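Home | Forums | Living Spaces | Tables & Serving | New Posts

Glass coffee table as a snack table, who's doing it?

Started by Damian Thaler, June 17, 2025
352 views | 2 shares

Damian Thaler wrote:
OK, I am fully converted. We've been a timber coffee table household forever (rings, crumbs in the joins, the lot) and now I want glass and I want it yesterday! Big get-together coming in July and I'm planning the whole spread on the coffee table so people can flop on the couch and graze. Fried chicken, fruit, cold drinks, all within arm's reach. White tray for the chook, fruit on its own plates.
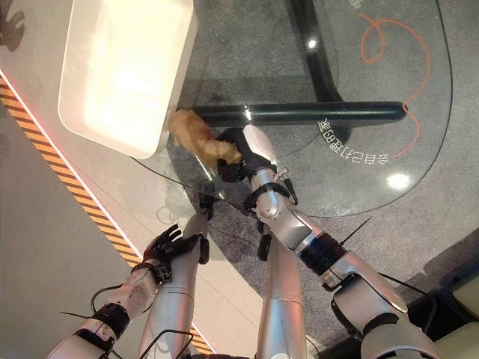
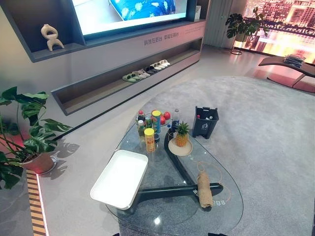

I love that rounded teardrop top with the dark curvy base showing through it. And a whole pineapple on a plate! Why have I never put a whole pineapple on a table? Looking at the Gikside in clear, or the Murnitz if I can talk myself into the extra spend. Anyone living with one?

Fermín Bravo wrote:
Fried food on glass is a brave move. We had the Murnitz for two years and I loved it to bits, but every greasy fingerprint showed up the minute the sun came round. Kids made it worse. I'd still have another one, just go in with a good cloth and low expectations.

gumleaf_63 wrote:
Disagree!! Glass is the easiest thing I've ever cleaned. Bit of vinegar in warm water, wipe, done. My old pine one still smells of satay if you get close enough. Get the glass, Damian.

Fermín Bravo wrote:
You get to wipe it once, gumleaf. I was wiping it before breakfast.

pavlovaqueen wrote:
Love a grazing table! A tray with a lip is the go for anything crumbed, and paper towel under the chicken so it doesn't go soggy on the bottom. I'd move the drinks right off the coffee table though. Tall bottles plus elbows plus a low table, you know how that ends. Esky by the back door.

Damian Thaler wrote:
Nooo, I want the drinks there! Half the fun is reaching over for one without getting up. Might bunch them at the back behind the tray and keep the front clear for plates.

pavlovaqueen wrote:
Fine, but don't say I didn't warn you when the ginger beer goes over, haha.

Tomo wrote:
What's everyone's view on a shaggy rug under this sort of thing? We've got a Sengar in cream and I'm still finding bits of popcorn in it from Easter. Gorgeous under bare feet, though.

gumleaf_63 wrote:
Roll it up for the party, Tomo. Five minutes' work.

Fermín Bravo wrote:
Or leave it down and serve the chicken in the kitchen. The rug makes the room so much cosier, and I reckon people notice that more than where the food is.

Damian Thaler wrote:
Rug stays, chicken stays. I'll vacuum! Found the Gikside for $221 on clearance and it's going to be hard to stop me now. Has anyone put one together on their own? Cliratura have a similar one that comes assembled but it's a fair bit dearer.

Tomo wrote:
Get a mate for the top. The base I did solo in my socks with the footy on, but the glass is heavy and awkward to line up.

63 replies | Share | Next page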